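Covering tables for a craft sale — paper or cloth?

plukwood_jen
Posted Jan 13, 2019
We have the hall again for the spring sale and I need to sort the table coverings. Last November we used cotton cloths, which meant 3 loads of washing and a lot of ironing. I'm thinking of brown paper off the roll this time. Has anyone done a full day on it?

Matesov
Yes, several times. Get the heavier stuff, 100 gsm if you can. The thin parcel paper tears as soon as someone leans on it. Fold it under at the ends and tape it beneath the table.

tin_kettle
I'd stick with cloth. Paper looks like a children's party, and one spilt tea finishes it. Cloth also hides the boxes underneath, and you do need somewhere for the boxes.

Matesov
Depends what you sell. Pots and wooden things look fine on brown. I wouldn't put jewellery on it.

plukwood_jen
We're mostly pottery and cards. The other problem is people spreading into the next person's space. We had 4 sellers to a table and two of them fell out over it.

Ki
Mark the pitches before anyone arrives. Dark blue tape on brown paper shows up well, and you can run lines both ways so each seller gets a block. 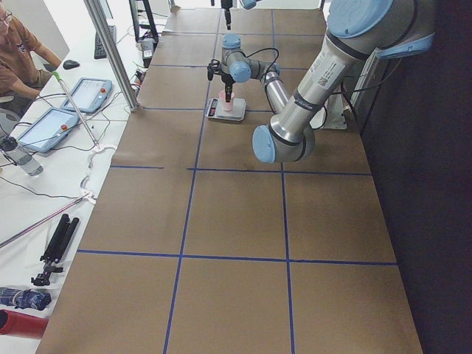

tin_kettle says tape is fine until someone wants a bigger pitch, and then you're peeling it off and taking the top layer of paper with it. Chalk would be easier to change.

Ki
Chalk comes off on the cards. Low-tack tape lifts if you go slowly.

hall513
Whichever you use, put the pitch sizes on the booking form. Most of our arguments stopped after that.

plukwood_jen
Will do. Going with paper for the pottery tables and keeping two cloths back for the cards.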